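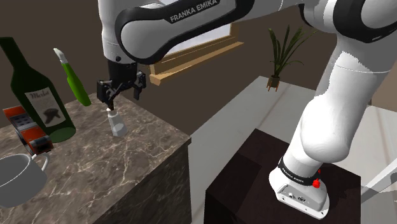
4/28/25, Brirnbridge open day

Well, the sim demo went down a treat! We ran the salt shaker pick on the marble counter for the Hedik lot first, then for two people from Trarley who wanted to know everything about the gripper (fair enough, so did I in January). Someone asked why the Franka gets a Merlot and we don't.

Godoy scene loads in seven seconds now, much nicer with folk waiting. Still want the fingers a touch lower over the cap before closing. Must print more handouts, all 400 went by lunch.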